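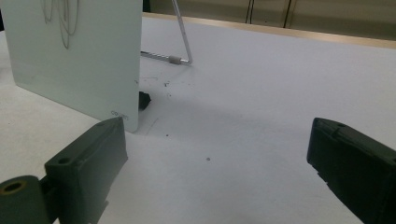
Hello! This is the results data for the Illau Enduro, a six-stage off-road motorbike rally I've followed (and twice very badly ridden) over the years. I got fed up with hunting through old PDFs every time someone in the paddock started an argument, so I typed the lot up and put it in one folder.

Last updated 14 February 2023, when I added the January event.

## What you get

- `stages.csv` has one row per rider per stage, 1,002 rows in all
- `riders.csv` has start number, name, class and bike size
- `penalties.csv` is what it sounds like, and it's longer than I'd like

Times are in seconds with one decimal place. If you want hours and minutes you'll have to convert them yourself, sorry! Blank means the rider didn't start the stage, and `DNF` means they started and didn't get to the end of it.

```
rider_id,year,stage,time_s,status
34,2023,4,5127.6,OK
34,2023,5,,DNF
```

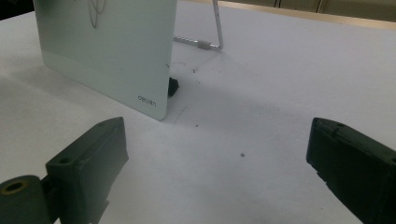 ## Known problems

Stage 4 is a mess. It was shortened one year after the river crossing at Susus flooded, and the organisers gave everybody who hadn't reached it a notional time. I've kept those times in but set `status` to `NOTIONAL`, so please filter them out before you work out anybody's average speed (I forgot, and briefly had a 125 winning overall).

The Corkus stage was run in both directions depending on the year. There's a `reversed` column in `stages.csv` for that, and I'm fairly confident in it apart from the first event, where the road book and the results sheet disagree.

Names are spelt the way they were on the entry list. I've merged the obvious duplicates. There are two riders called Rathnayake and they really are two people, so don't go merging them!

Penalties are already included in the stage times. I know some of you would prefer them separate. Subtract `penalty_s` and you'll get the raw time back, give or take rounding.

## Not in here

No GPS tracks, no split times, no sidecars. I do have splits on paper for around 6 of the older stages and might get to them when the evenings are a bit less busy.

## Fixes and thanks

Kavitha Thevar checked the whole of the quads class against her own notes and found some swapped start numbers, all now put right. If you spot anything else, open an issue with the year, the stage and where you got the correct time from. A photo of the sheet is fine.

Use the data for whatever you like. A link back would be nice.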